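Top loader in a narrow nook: load order and unbalanced spin

mmockus
The machine is an older top loader in a utility nook, wall on the right, low ledge on the left. It stops in final spin with an unbalance error on mixed loads. Feet are level and the floor is solid. Dry weight is over 9 lb, well under the rating. Current practice is darks first, then the reds and prints on top, all in one bundle.

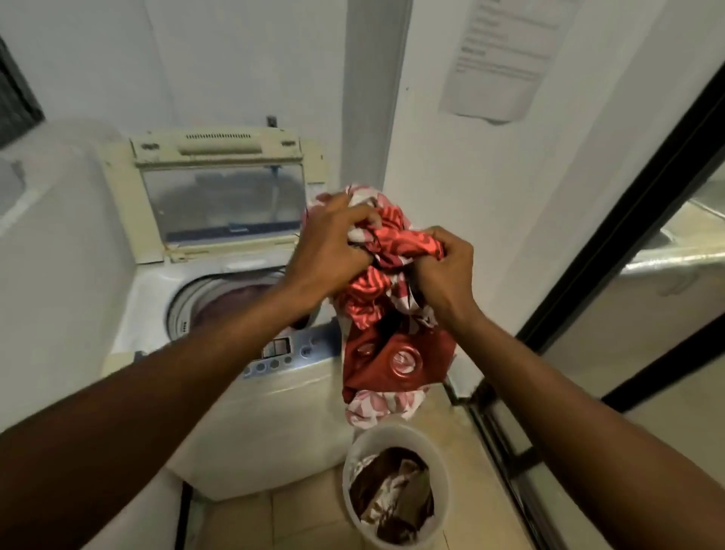 Keisha Thibodeaux disagreed with loading by the bundle. Twisted garments stay twisted through the wash and end up on one side of the tub. Separate each piece, drop it loosely around the rim, and leave the center for small items.

nvakulenko
Agree on separating. I would also split the load. Reds and pinks with white in them should not share a tub with maroon unless everything has been washed several times. Cold water slows dye transfer but does not stop it.

mmockus
Everything in there is at least 2 years old. None of it has bled so far. I am asking about spin.

tdunleavy274
Then color is a side issue. Check clearance. In a tight nook the cabinet can touch the side wall during spin, and the extra knock may trip the sensor. I keep a hand's width on each side of mine. Also clean the lid hinge while it is open. Residue collects where the lid meets the body, and a damp cloth with dish soap removes most of it.

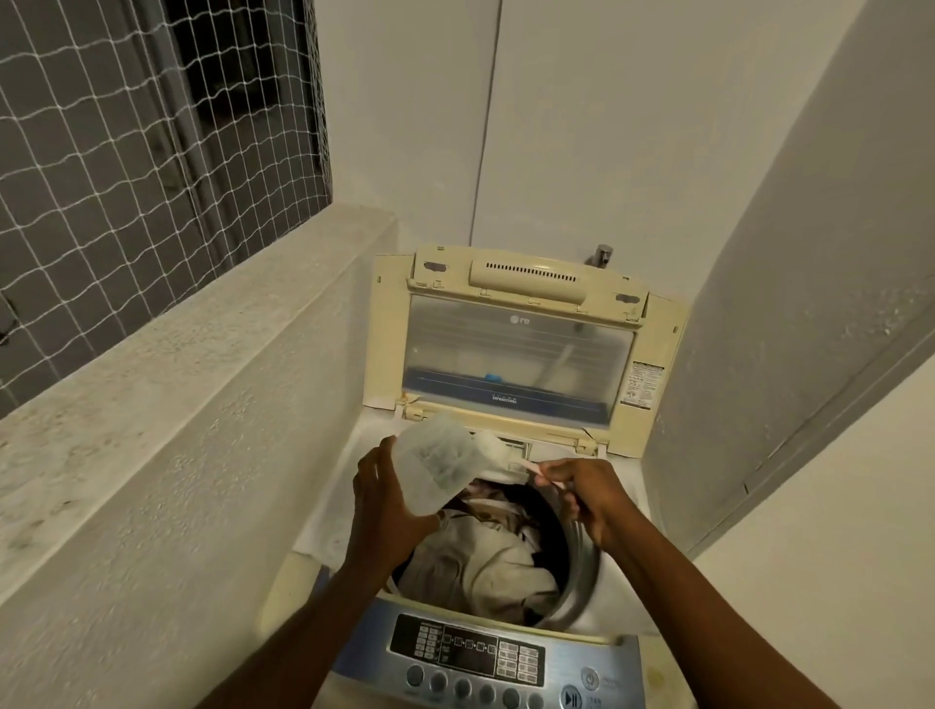 Lid up, tap on the back wall

nvakulenko
Clearance won't trip anything if the feet are locked. Mine sat against a wall for 3 years without an error. Uneven loading is the usual cause.

tdunleavy274
Locked feet don't stop the cabinet from flexing. Put a sheet of paper between the machine and the wall and run a spin with the tub empty. If the paper comes out scuffed, you have contact.

mmockus
Will do the paper test first, then a load with the pieces separated. One change at a time.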